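Cumel Matte Furniture Enamel, Color 604 "Seyoum"
Quart can, brush or foam roller, interior use
In stock, ships from the Kukala shop
Page updated May 25, 2019

I get more emails about this paint than everything else in the shop put together, so I finally sat down and wrote a proper page for it. Grab a coffee, it runs a little long!
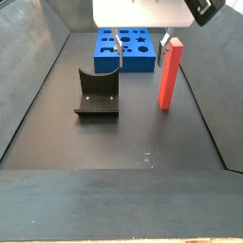 R. Vindetti

I started carrying Cumel because I was fed up with chalk paint. I like the look of it (who doesn't?) but I have kids and a dog and a kitchen table, and all that waxing was wearing me out. This is a water-based enamel that dries dead flat and doesn't need a topcoat on most pieces. It goes on a bit thicker than wall paint, kind of like heavy cream, and it levels out nicely if you leave it alone. Please leave it alone! Going back over a half-dry patch is how you get those draggy marks, and I say that as someone who has a nightstand full of them.

What you need to do first: wash the piece, let it dry overnight, and scuff it with medium sandpaper. Bare pine and anything with knots wants a coat of shellac primer or the yellow will come through in a few months. On old varnish I skip the primer if I've sanded well. On melamine I never skip it.

Coats: two for most colors. 604 is a red and reds are stubborn, so plan on three over a light base, or two over a gray primer. Wait 4 hours between coats, longer if your garage is damp like mine. It's dry enough to put a lamp on by the next day, but I'd keep wet glasses and hot mugs away for a couple of weeks while it hardens up.

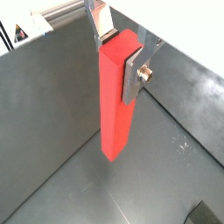 Now the color, which the little chip on the lid gets wrong. People order Seyoum expecting a barn red or a brick, and then write to me in a panic when they open the can. It leans orange. Think of the red block up there, that matte red-orange that goes a touch lighter where the light lands and a touch darker along the shaded sides. That's very much how this paint behaves on a dresser with square corners, and it's why I love it on plain, boxy furniture. Turned legs and curvy trim are fine too, they just look softer. If you want something bluer and moodier, get the Cumel wine color and save yourself the return.

Brushes: a decent synthetic, nothing fancy. Natural bristle goes floppy on you. For tabletops I use a foam roller and then tip off with an almost dry brush, long strokes, end to end. If you like a silkier feel under your hand, let it cure fully and then rub it very lightly with 2000 grit and a drop of soapy water. Try that on the underside first. Too much elbow grease and you'll get shiny spots, and there's no fixing those without another coat.

A quart did my six-drawer dresser with enough left over for a stool and the inside of a bookcase. Stir it well, right down to the bottom, because the pigment settles. Keep it somewhere that doesn't freeze. I lost half a shelf of cans in March when the heater in the back quit, and frozen paint comes out like cottage cheese.

Shipping is flat rate for up to 6 cans. I can't send it by air, so Alaska and Hawaii, I'm sorry, I've tried. Unopened cans can come back within a month. Opened ones can't, so order the sample pot if you're on the fence about the orange thing.

Also available: gray primer (quart), shellac primer (quart), sample pots in all colors, foam rollers by the pack.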